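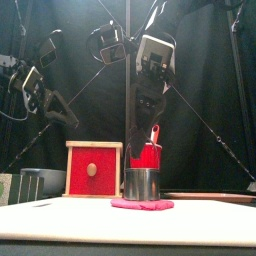
Fergal Ní Bhriain wrote in to say that the old edition of this section told readers to bleed the radiators before checking the pressure, and that his boiler locked out twice as a result. The order has been changed below. Please use this version, dated 2024-11-02, and throw away any printed copy from August.

4. Bleeding radiators and topping up

You will need the Prundum bleed key, an old towel and a small bowl. The key is in the bag taped inside the front cover of the boiler. A standard square key will also fit.

4.1 Before you start

1. Turn the heating off at the Clistance room control. Setting the temperature low is not enough, as the frost setting can still start the pump.
2. Wait 20 minutes.
3. Read the pressure gauge under the boiler. If the needle is in the red section at the bottom, go to 4.3 first and come back.
4. Open the valves on every radiator, including the ones in rooms you don't heat.

CAUTION: Water in the system may be very hot and is often black. Keep it off carpets and pale walls.

4.2 Bleeding

1. Start with the radiator nearest the boiler on the ground floor.
2. Hold the towel under the bleed valve, fit the key and turn it a quarter turn anticlockwise. You should hear a hiss.

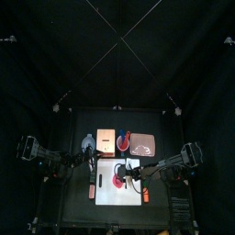

3. When water comes out in a steady trickle, close the valve. Do not force it. The valves are brass and the square end rounds off easily.
4. Do the rest of that floor, then move upstairs.
5. Check the gauge after every 4 radiators.

Note: Towel rails supplied by Flostbridge have the bleed valve at the back of the top bar. Some have a plastic cap over it, which pulls off.

4.3 Topping up

1. Find the filling loop, a short braided hose with a small tap at each end.
2. Open the first tap fully, then the second one slowly.
3. Close both taps when the needle reaches the green section.
4. If you go past the green, let a little water out at a downstairs radiator.

CAUTION: Never leave the filling loop open and walk away.

4.4 Afterwards

Turn the heating back on and let it run. Fault code 91 means the pressure is still too low, so repeat 4.3 and press reset once. If the code returns within 8 hours there is probably a leak, and you should call your installer.

Checked by Elikem Boateng. Balancing the radiators is covered in section 5.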